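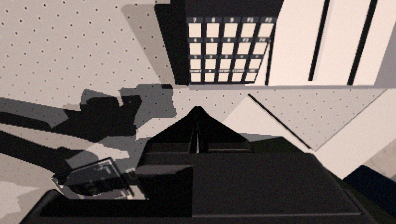

3. Keypad layout and entry errors

3.1 Background

Numeric entry on fixed keypads remains common in equipment where a touch screen is unsuitable, such as weighing stations, cold stores and pump controllers. Two digit orders are in general use. In the first, 7, 8 and 9 form the top row, as on calculators and most computer keyboards. In the second, 1, 2 and 3 form the top row, as on telephones. Operators move between the two orders in a single shift, often without noticing the change. The question addressed in this section is how much of the resulting error can be assigned to digit order and how much to the placement of other keys beside the digits.

Figure 3 shows a keypad of the first kind. The top row is labelled 7, 8, 9, F1, F2 and the second row 4, 5, 6, F3, F4, with the labels set above the keys. Function keys that share a row with the digits are of particular interest in what follows, as a sideways slip from 9 or 6 lands on a key that may start an action instead of entering a wrong digit.

Figure 3. Keypad with calculator digit order and function keys to the right of the digits (computer rendering).

3.2 Sites and equipment

Entry records were collected at the Sombridge grain terminal, where truck weights, bin numbers and moisture readings are keyed by hand at the inbound scale, the outbound scale and the sampling shed. The inbound scale uses a Brekov terminal with calculator order and a column of function keys to the right. The outbound scale uses a Kulia terminal with the same digit order but with the function keys in a separate row beneath the display. The sampling shed uses an older Strobel unit with telephone order and no function keys.

The terminals were in service before the study began and were not altered for it. Key travel and key spacing differ slightly among the units. Lighting at the inbound scale is poor in the early morning, when most trucks arrive, and operators there commonly wear gloves through the winter. These conditions could not be matched at the other stations and are treated as a limit on the comparison.

3.3 Records

Logging began in February and continued until 3,702 entries had been stored. An entry was defined as all key presses between the opening of a field and its acceptance or cancellation. Each press was stored with a time stamp in milliseconds. Presses made while a field was locked were kept in the raw log but left out of the analysis. Entries made during calibration of the scales were also left out.

An entry was marked as containing an error if it met one of 3 conditions: the operator used the clear or backspace key before acceptance, the accepted value was later corrected on the paper ticket, or a function was started and then cancelled with no other input. The third condition was added after a first reading of the log, which showed that operators rarely recorded unwanted function calls but nearly always backed out of them at once.

Errors were then sorted by type. A substitution is a wrong digit in the right position. A vertical substitution is one in which the wrong digit lies in the same column as the intended digit but in the mirrored row, for example 1 for 7 or 9 for 3. A lateral slip is a press on a key immediately to the left or right of the intended key. Omissions and doubled digits were sorted separately. Where the intended value could not be recovered from the ticket, the error was labelled unresolved.

3.4 Results

Vertical substitutions were most frequent in the sampling shed. They were concentrated in the first entries made after an operator had moved from one of the scales and became less frequent after nearly 40 entries. The same operators made few vertical substitutions on returning to the scales. The effect is therefore not symmetrical. One reading is that calculator order is the more practised of the two at this site, where two of the stations use it and the office computers do as well.

Lateral slips showed a different pattern. At the outbound scale they were spread evenly over the digit keys, and most were caught before acceptance. At the inbound scale they were concentrated in the right-hand digit column, and the key struck was usually a function key. These slips took longer to recover from than a wrong digit. The operator had to recognize that the display had changed, leave the function and reopen the field, and in many cases the digits already keyed were lost and had to be entered again from the start.

Omissions and doubled digits did not differ clearly among the stations. Doubled digits were somewhat more common at the sampling shed, where the key action is worn, and this is taken to be a matter of maintenance. Unresolved errors were few and were not analyzed further.

3.5 Label position

Label position was not varied in the field study but was noted for each unit. On the Brekov terminal the labels are printed above the keys, as in Figure 3. On the other two units they are moulded into the key caps. Labels placed between rows can be read as belonging to the key above or the key below, and newer staff at the inbound scale reported this difficulty in the first week of work. Printed labels have one advantage in a dusty setting, as they are not rubbed by the fingers and stay legible for longer.

The log cannot separate a misread label from a slip of the hand. A press on the key directly above or below the intended one could have either cause. Such presses were recorded as adjacent vertical errors and are listed apart from the mirrored substitutions described in 3.3.

3.6 Changes tested

Two changes were tested at the inbound scale. In the first, the function keys were disabled while a numeric field was open. In the second, they stayed active but required a press held for a set time. Each change was in place for 5 weeks. Both reduced the number of functions started by mistake. The held press drew complaints from operators who used the tare function often, and several returned to entering the tare weight by hand. Disabling the keys drew no complaints, although it added a step when a function was needed partway through an entry. The disabled setting was kept in place for the remainder of the harvest intake, and the entries logged under it are treated separately in Section 4.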